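Visits > Software > Wiseo, Bonderville

I went to Bonderville in November because a reader had written in to say that Wiseo's grasp planner was "solved." I have been hearing that word about picking things up off a table for most of my working life, so I booked a seat on the bus from Urkville and went to see what had been solved.

Wiseo has the ground floor of a former carpet showroom. You sign in at a folding table, get a sticker, and wait by a coffee machine until enough people have turned up to make a group. Ours was mostly integrators, plus two students and a man from a bakery supplier who asked better questions than the rest of us. Malcolm Pearce, who runs the software side, took us round. He talks fast and doesn't mind being interrupted, and I'll give him credit for that early on, as I am going to complain about other things.

The product is called Tudose. It sits between whatever camera you have and whatever arm you have. It takes an image, proposes a grasp, plans a path to it, and then keeps correcting as the fingers come in. The pitch is that you stop writing a separate routine for every part. There's a perception model, a planner, a controller and a logging tool, and you can buy them separately, though Pearce made it pretty clear he would like you not to.

We spent the first half hour on slides. The figure that got the biggest type was 2592, the number of recorded grasps in the set they tuned the current version on. I asked how many different objects that covered. The answer was 78. I asked how many different tables, and after a short pause the answer was "a couple." That is a small world to learn from. A planner that has seen one kind of tabletop two thousand times may know a great deal about that tabletop and very little about yours.

Then we went through to the benches, and things got more interesting. The task they had running was flat blocks on a white surface, approached from above with a two-finger gripper. It sounds like the easiest thing in the world. It isn't, at least for the perception side. A flat block gives you very little height to work with, so the model leans on outline and color, and a worn, shiny work surface will hand it all kinds of edges that don't belong to anything. Pearce said they leave the wear and the grime on purpose. I believe him, mostly. I have also visited places where "on purpose" meant no one had gotten to it.
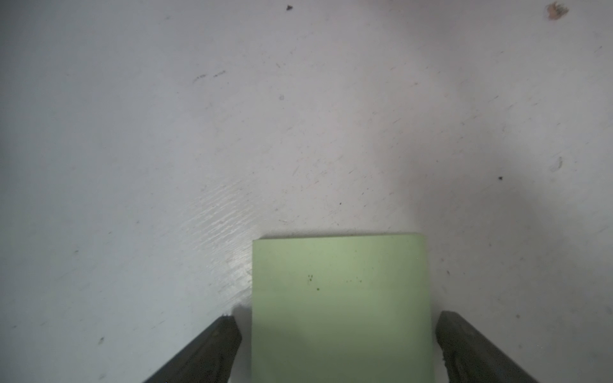 The part I wanted to see was the last stretch of the approach. Plenty of systems can find a block from far off and drive toward it. What goes wrong is the end, where the fingers fill up a good share of the wrist view and the thing you're after starts sliding out of the bottom of it. Older software simply stops looking at that point and closes on faith. Tudose is supposed to go on looking. It tracks whatever straight edges are left, works out the angle between the block and the fingers, and nudges the wrist to square things up before it closes.

On the monitor this is nice to watch. There are two colored lines for the estimated sides and a third for the top edge, and a number for the tilt that settles down as the hand gets lower. I asked whether the correction could be switched off so we could compare. It could, and I was glad to be allowed to do it myself. They let us run 10 picks each way. With the correction on, all 10 came up. With it off, eight did. So it helps, but eight without it tells you the starting poses were kind. I asked to have the blocks turned more sharply and pushed nearer to the side of the work area. That run, I was told, would need a different configuration file.

Attila Nyitrai, who wrote most of the controller, was more forthcoming once the group had drifted off toward the sandwiches. He told me the edge tracker used to lock onto glare and scratches, and that for a while they had a filter that threw out any line too thin to be an object. That filter then threw out thin objects. The current version compares lines over several frames as the wrist moves - highlights slide around as the view changes, and a real edge stays put on the part. It's a sensible idea and an old one. He didn't claim otherwise. He also said that specks on top of a part are useful to him, being something to track on a face that is otherwise blank, and that a spotless block is harder work. I hadn't thought of that.

What I didn't care for was the logging tool. It records a success when the fingers close and the width reading stays above a threshold. There's no check on whether the block was held straight, or whether it got where it was going. A screen by the door showed a success rate of 100 percent for the morning, and I had watched one block go into the tray at a slant that would jam any feeder I've ever worked with. By the tool's own rules that counted as a success. Pearce said placement scoring is on the list. I asked for the list and he laughed.

Pricing is per arm per year and they won't put it in writing before a call, so I can't tell you whether it's worth it. The bakery man asked if it would handle dough. It won't, and Pearce said so straight out.

If you go, take your own parts. They will try them if you ask before lunch, and after lunch the benches get packed up for the next group. I had a bag of gaskets in my coat and asked too late. The bus back to Urkville leaves from the far side of the parking lot, and there's no shelter.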